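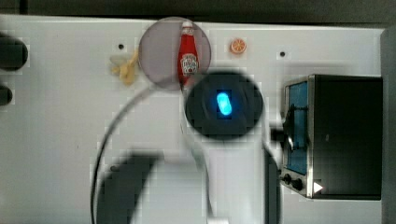 Status lights and cables first, then everything else. Most of the stops we log at Lowther come from one of those two, so this page is the short version of what we check before an arm runs over a worktop. Blue light showing on the head, as on this arm over the play kitchen, only tells you the unit has power on our setup. It does not mean clear to reach in. Look at the cable next - a loop as wide as the one running down the left of the arm needs its own keep-out area marked in the program, same as the toaster oven does.

Before you start

Print the sheet. Read last shift's notes. Find the stop button and press it, then reset. Yes every time.

1. Cable

Move the arm by hand to its furthest reach both ways. Slack should never catch on a knob, handle or bottle. If it does, re-clip and go again. Clip spacing is 9 cm on the Vemier arms, 11 on the older ones. Don't tape it. Tape creeps and leaves gunk on the joint covers.

2. Fixed things

Anything that doesn't move goes in the map before anything that does. Ovens, panels, walls. Leave a 2 cm margin all round. Doors get mapped open AND shut, Junpei Yoshida found that out with a cracked hinge in February.

3. Loose things

Small items go down last. Keep tall ones out of the path between head and home position. Round flat pieces slide, so put them well in from the edge. Write down what's on the table, the next person wont remember.

4. Slow pass

Quarter speed, one full run, hand on the stop. Watch the elbow as well as the gripper - people stare at the fingers and miss the elbow hitting the side panel. Any touch at all, go back to step 1.

5. Sign off

Two names on the sheet, one of them not the operator. Takes around 13 minutes all in once you're used to it.

If it stops mid-run

Hands out. Press stop even tho it has stopped already. Note the pose, then clear the table. Never pull an item from the gripper while the drives are live.

Changes to the sheet go to Kazue Fukuda. Plunwood site uses a differnt margin, ask them for theirs.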